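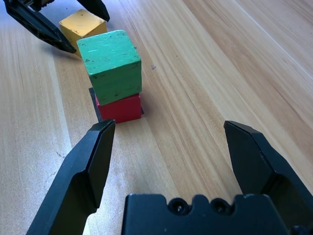
Home Talks Block Play Workshops Contact

Small Stacks, Old Blocks: Speaker Notes

Zundlow Early Learning Day, 18/03/2019
Room 7, 20 minutes plus questions

We use cookies to remember your settings. By staying on this page you agree to this. OK

Opening

Leave the slide up while people find seats. Don't start talking until the door is closed.

Say: the talk is about painted cubes and what to do with very few of them. Most of us have a big tub in the classroom and tip the whole thing out. I did that for years at Grellow. The floor got covered and the children mostly knocked things over.

Point to the green block on top of the red one. A stack of 2 is where every tower starts, and we rush past it.

The mark on the table

Point to the dark gray square under the red block. Say that a flat patch on the table gives a child a place to build. At Grellow we cut squares from dark felt. Paper works too, but it slides, so tape it on the underside.

Make the square a bit bigger than the block. If it is the same size, the child spends all the time lining up edges and gets upset when it is off. You want a little of it showing.

Dark squares show up well on a light wood table. On a dark table, use white or pale yellow.

The first block

The first block goes down flat on the square. Let the child press on it. Ask, "Does it move?" If it rocks, turn it over and try another face. Old blocks often have one bad face.

The second block

The second block does not have to be lined up perfectly. In the slide the green one sits at an angle. I would leave it that way. When a child sets one down crooked, keep your hands in your lap. Straighten it for them and they will wait for you to do it every time.

The block that is waiting

The yellow one is on the bare wood, behind the stack. Talk about where the next block should be. Close enough to reach, far enough that a sleeve won't hit the tower. With younger children I put out one spare at a time.

Ask the room: what would you say to a child here? Take two or three answers. The one I use is "Where does yellow go?" and then I stop talking.

Worn paint

People always ask about this. The green and yellow blocks have chips at the corners, and you can see lighter wood on the green one. The set I teach with looks much the same. Chipped corners don't stop a block from stacking. What I check for:

- splinters along the edges
- paint that lifts when you run a thumbnail over it
- a face that is no longer flat

Sand the splinters. If the paint is lifting, take the block out until it has been stripped and redone. For old sets with no paperwork, ask before you put them out with children who still mouth things.

Activity

Hand out the Gonstead bags, 12 to the room, one per table. Each table builds on its square, takes it down, and builds again with the colors in a different order. Walk around. Call time at 7 minutes even if they are enjoying it.

Closing

The felt pattern is on the back of the handout. Spare copies are at the Villalobos table by the stairs. Collect the bags at the door and check under the chairs for blocks.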